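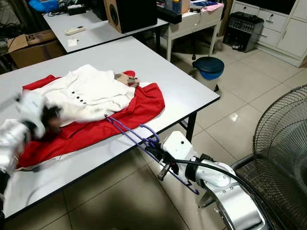
Before you switch anything on, go and talk to the people who hang the shirts. I mean it, and I know it's an odd first step for a page about setting up a two-arm hanging station, but the folks in the finishing room at our Pondon shop had been putting garments on hangers by hand for years when we began this in February, and they knew things about a slippery collar that I would have needed months to find out for myself (and they were very nice about it, too!).

So this is how we go about it now, for our own people in Plitesitz and Dultley who will be getting a station of their own. It's written for whoever works the room, and you don't need to be an engineer.

## Setting up the table and the rail

1. Clear the table completely, then lay out only what you want handled. Two garments are plenty while you're learning. They can be crumpled, that's fine, but try not to roll one up inside the other.
2. Put the rail where both arms can reach the bar without stretching. Push on the uprights, and if the rail rocks, fix that first.
3. Follow every cable with your eyes from one end to the other. Cables that cross the table or hang over its front edge can get pulled along with a sleeve, so look again whenever you move the table.
4. Keep the floor clear on the side where you'll be standing. You will be walking backward more than you expect.
5. Find the stop button and press it once, on purpose, before the first garment of the day. Everybody does this, including me.

## Running the first batch

Start with 15 garments and no more. Run at the slow setting for the first 20 minutes, and stand where you can see both grippers. If a garment is picked up by the hem and you were hoping for the shoulder, let the arm finish its move, press pause, and lay the piece down again by hand. Please don't reach in to help while things are moving! I know the urge very well, it's like watching somebody struggle with a coat. 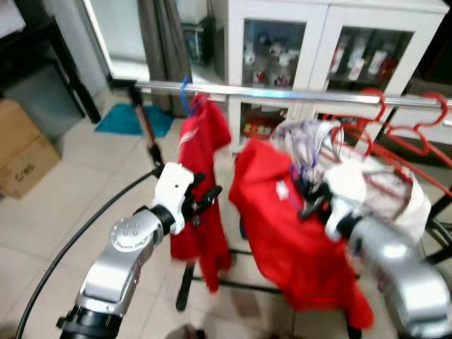 *At the rail: the right gripper has a red garment by its top, and the empty red hangers are on the bar.*

Hang your empty hangers together at one end of the bar, and pull them a little apart if the hooks have crossed. Light plaids and whites bunch up easily once they're on the rail, so give them some space as you go along, with the arms paused.

If the same piece goes wrong 3 times, take it out and hang it yourself. Write it on the sheet with a word or two on what happened ("wide neck, slid off" is perfect). Those sheets get read, and the settings get changed from them.

## What happens to your day

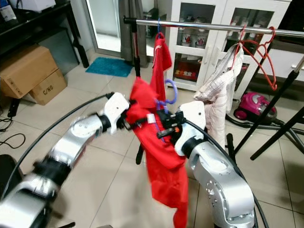

**By Macarena Bustos**, finishing room lead, Uddin Garment Care
2021-09-26

I said I'd write this part myself, and I'd like to be plain about it. The first question I got from the team was about hours, and it was the right question. We settled it in writing before the station ran a single shift: the same people, the same hours, and 60 minutes of each shift set aside for learning the station, paid like any other work.

What has changed is which work you do. You'll hang fewer plain shirts, and you'll spend more of your time on collars, checking buttons, mending small things, and deciding what the arms should be given in the first place. Some of us love that. A couple of us miss the hanging, which was a good time to chat, and so we moved the mending bench closer to the rail so that people can still talk while they work. If you can do the same in your shop, do it early on.

Watching a machine is tiring in its own way as well. Swap places every 20 minutes at the beginning, even if the person at the station tells you they're fine. Hussam Obeidat looked after our station alone for a whole morning once and was worn out by lunch, and he had hardly lifted a thing.

## Closing down

- Let the arms finish and return to rest before you touch the rail.
- Take any garment out of the grippers using the release control. Don't tug.
- Count nothing and sort nothing yet; just move the finished pieces to the checking rail.
- Leave the sheet on the clipboard by the door, with your initials on it.

If something on this page doesn't match your room, call me or Hussam at the Pondon shop and we'll go through it with you. Mornings are best.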